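Do You Need a Dinner Set for Twelve?
27th May
By the Plendidbridge Household Letter desk
Last updated: 27th May, evening

Every spring the shops around Plendidbridge put their big boxed dinner sets in the window, and every spring I get letters asking which one to buy. My answer is usually none of them.
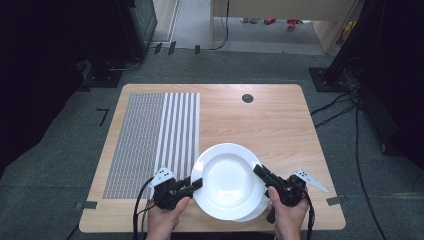
The pitch is always the same. A boxed set costs less per piece than buying plates one at a time. Fine, I can do division. The Vondton box that everybody is asking about has 74 pieces in it and costs $400, and if you spread the price across the lot it looks cheap. But you don't eat off the lot. Once you take out the saucers, the egg cups, the gravy boat and its little stand, the covered butter dish and the five serving platters, you are paying for a lot of china that will live behind the good tablecloths until you move.

I went through my own cupboard before writing this. We are a house of four. The dinner plates and the wide bowls get used daily, the side plates most days, and the cups from our old Flunlow set have not been touched since we got mugs. I could not find one of the saucers at all and had not missed it.

Then there is the word "chip-resistant." It is printed on nearly every box now. Resistant to what? I wrote to Taipe in May and asked what their test was, how far the plate falls and onto what kind of floor. I got back a polite note saying their plates are "made for real family life," and a coupon. I would like to see a number. Until I do, I'm treating the claim the way I treat "serves six" on a frozen lasagna.

The other thing that bothers me is matching. Patterns get dropped. You break two plates, go back to the store, and the blue rim has become a gray rim and is slightly wider. Shops will tell you the line is "ongoing," but ask whether they'll put that on the receipt. Mine wouldn't.

If you do need plates, buy plain white ones, singly, from a place that sells to cafes. They are heavier than the pretty ones and they stack without wobbling. Measure your dishwasher and your cupboard shelf first — the wide rims everyone likes now don't fit in a lot of older racks. Buy two more than you think you need and stop there. For a big holiday dinner, borrow. Your sister-in-law has a boxed set she never uses.

Next time: whether a $65 frying pan is any better than the one you have.

Reader comments

plainwhitecups: Agree on cafe plates. Ours are heavy though, and my mother can't lift a stack of them anymore. Worth a mention.

D. in Plendidbridge: I like my gravy boat.

halfmoon1006: We've had the Vondton box for years and only lost one bowl. Maybe you just drop things?

tuesdaysoup: What about secondhand? I got eight dinner plates at a yard sale for less than one new one.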